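Permanent Links Are a Maintenance Task

23 Oct 2026

Most internal documentation dies of broken references well before its content goes out of date. A procedure can be ten years old and still correct. If the page it sends you to for the torque values returns a 404, the procedure can't be carried out, and its age has nothing to do with it.

I have spent a good part of my working life keeping a technical archive for a pump and valve service business in Skalstead. The archive holds 2,288 pages. Before the last move, from an old wiki to a system called Flillo, I ran a link checker over the whole set and kept the output. More than 1,000 internal links resolved to nothing. The pages at the other end had been renamed, merged or moved one folder deeper by someone tidying up. Very few had been deleted on purpose.

My position is that an address, once given out, should be treated as a part number. We don't reissue part numbers because a new naming scheme looks cleaner. We supersede them, record the supersession, and go on answering requests made under the old number for as long as equipment carrying it is in service. The same discipline applied to page addresses would have prevented nearly every entry in my report.

## What goes wrong

The usual failure starts with meaning being put into the address. A page lives at a path that includes the department, the product family and the year. All three change. The department is renamed, the product family is split, and the year was only ever the year somebody first saved the file. Each change creates pressure to correct the address, and each correction breaks every reference made to it up to then.

The references that break are worse than the checker reports. A checker sees links inside the archive. It can't see the ones in e-mail, in purchase orders, on labels stuck inside cabinet doors, or in the notes a field technician keeps on a phone. I once found a laminated card at a pumping station with one of our addresses on it in 20-point type. The address had stopped working three reorganizations earlier. Someone had written the procedure underneath in ballpoint, from memory, with one step missing.

Search is often offered as the answer. Search works when you know roughly what the thing is called and when the index agrees with you. It fails on revision-specific material, where four documents share a title and differ in a single table. A reference that says "see this exact document" and a query that says "find something like this" are different instruments, and a maintenance procedure needs the first one. 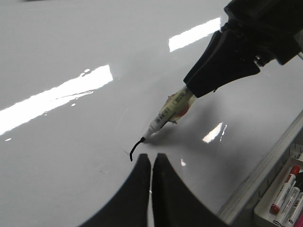 The second common failure is the migration itself. Vendors sell migrations by page count, and a migration is declared complete when every page has arrived. Arrival is the easy half. The contract for our move listed pages, attachments and user accounts. Redirects were in an appendix, priced separately and marked optional. I argued for them and got them, after some delay, by pointing at the cost of one callout to a site where the crew had the wrong seal dimensions. I would have preferred to win that argument on principle, but the invoice was quicker.

## What I would require

Addresses should be opaque. Ours are now a short prefix and a serial number. People complained that the new ones tell you nothing, and that is correct. The title tells you what the page is, and the title can be changed as often as anyone likes. The address only has to be unique and stay where it is.

Old addresses should redirect permanently, and the redirect table should be a controlled document with an owner. Ours is a plain text file, two columns, old and new. It is backed up with the drawings. When we leave Flillo, as we will at some point, the file goes with us and gets a line added for every page. A table kept only inside the product's own database is lost on the day the license lapses.

Withdrawn pages should answer. If a document is obsolete, its address should return a short notice giving the date of withdrawal and the replacement, if there is one. A bare error tells the reader that something failed. It doesn't say whether the procedure was unsafe, replaced or misfiled — and those three cases call for three different actions from the person standing next to the machine.

Link checks should be scheduled like any other inspection. We run one each November, when site work slows down, and the result is logged whether or not it is clean. The check takes an afternoon. Repairs take longer, but after two cycles the list gets short enough to finish in a week.

## The objection

The standing objection is cost. Redirect tables grow, serial numbers are ugly, and most old addresses are never requested again. All true. Our logs show that a large share of the table has had no traffic since it was written. I still don't prune it. A line of text costs nothing to store, and I have no means of knowing which line is printed on a card inside a cabinet. The Zadamach units we service were built to run for decades, and some of their door labels carry addresses from the first version of the archive. Those resolve again as of this month.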